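Cómo ordenar y ajustar un armario bajo de oficina con puertas batientes

Guía de mantenimiento - mobiliario auxiliar

El procedimiento sirve para armarios bajos de madera clara con balda interior, dos puertas por módulo y encimera corrida. Comprende el vaciado, la revisión de bisagras y cierre, la limpieza y la recolocación de los archivadores. Tiempo de trabajo por módulo: 90 minutos si hay que regular las puertas.

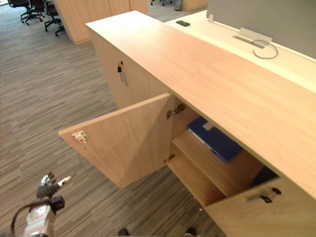
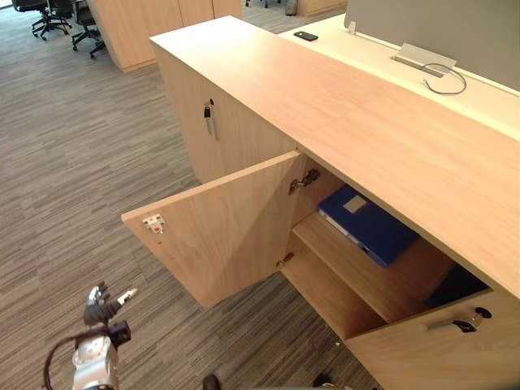
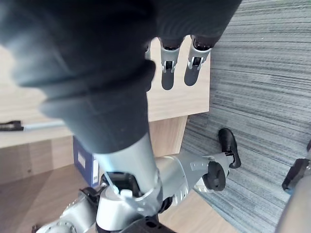 Armario bajo de oficina. En las dos primeras fotos, puerta izquierda abierta y archivador tumbado sobre la balda; en la tercera, superficie de madera clara.

Material necesario

Destornillador Phillips PH2 de mango corto
Paño de microfibra y otro de algodón seco
Jabón neutro diluido en agua
Nivel pequeño
Etiquetas adhesivas para lomos
Caja Kikitz o similar para el contenido retirado
Cera incolora Stilley (opcional, solo para cantos rozados)

1. Vaciado

Abrir primero la puerta izquierda hasta el tope. No forzarla más allá: la bisagra superior recibe casi todo el esfuerzo y los tornillos se aflojan en el tablero. Si la puerta derecha tiene cerradura, comprobar que la llave está disponible antes de empezar.

Retirar los archivadores de uno en uno y pasarlos a la caja en el mismo orden. Mirar también al fondo del hueco. Un objeto azul oscuro en la parte en sombra se pasa por alto con facilidad, como se aprecia en las dos primeras fotos.

2. Revisión de las bisagras

Cada puerta de este tipo lleva una bisagra arriba y otra abajo. Comprobar en ambas:

- que los tornillos de fijación al lateral no giran en vacío;
- que el brazo no tiene holgura vertical;
- que no hay serrín ni restos de cola en el alojamiento.

Apretar a mano. Con atornillador eléctrico se pasa la rosca del tablero, y la reparación obliga a rellenar el taladro y esperar a que seque la cola.

Si la puerta roza con su pareja, actuar sobre el tornillo de ajuste lateral. Un cuarto de vuelta en la bisagra superior, cerrar, comprobar, y repetir. La inferior se toca al final y solo para igualar la línea. En la serie Bugti el tornillo de ajuste lateral es el delantero; el trasero regula la profundidad y no hace falta moverlo salvo que la puerta quede hundida.

3. Cierre

La pieza de cierre blanca está en el canto libre de la puerta, cerca de la esquina superior. Limpiarla con el paño seco. No aplicar aceite.

Cerrar la puerta despacio y observar si encaja con su contraparte en el cuerpo del armario. Cuando no coincide, casi siempre es un problema de altura de la puerta: volver al punto 2 antes de mover la pieza. Si aun así hay que desplazarla, usar taladros nuevos separados 7 mm como mínimo de los antiguos. Los orificios que queden a la vista se tapan con masilla del tono de la madera.

4. Limpieza

Orden de trabajo: encimera, cara interior de las puertas, balda, suelo del módulo. El paño debe ir bien escurrido y seguir la dirección de la veta. Secar a continuación con el de algodón, sobre todo en las juntas de la encimera.

La moqueta situada bajo la puerta abierta se aspira al terminar. Conviene cerrar las puertas antes - la boquilla golpea el canto inferior con facilidad.

5. Recolocación de archivadores

Medir la altura libre entre la balda y el techo del módulo. Los archivadores A4 de palanca piden unos centímetros de margen por arriba para poder sacarlos sin inclinar. Si no caben de pie, se guardan tumbados con estas condiciones:

- lomo hacia la puerta, con la etiqueta legible;
- pila paralela al lateral, sin archivadores girados;
- los de consulta frecuente, encima.

En posición vertical no conviene pasar de 13 archivadores por balda en los módulos anchos. Una balda combada no se recupera dándole la vuelta; hay que sustituirla. El recambio Pulance se sirve con 17 mm de grosor y apoya en los mismos soportes.

El compartimento inferior se reserva para cajas y material pesado. Dejar libre la zona de paso de la bisagra inferior.

6. Comprobación final

Abrir y cerrar cada puerta varias veces con la carga ya colocada. El peso puede modificar ligeramente la escuadra del cuerpo, de modo que un ajuste correcto en vacío a veces necesita un retoque. Comprobar la encimera con el nivel en sentido longitudinal y transversal. Por último, accionar la cerradura con la puerta cerrada y revisar que la llave sale sin resistencia.

Repetir la revisión de bisagras cada agosto.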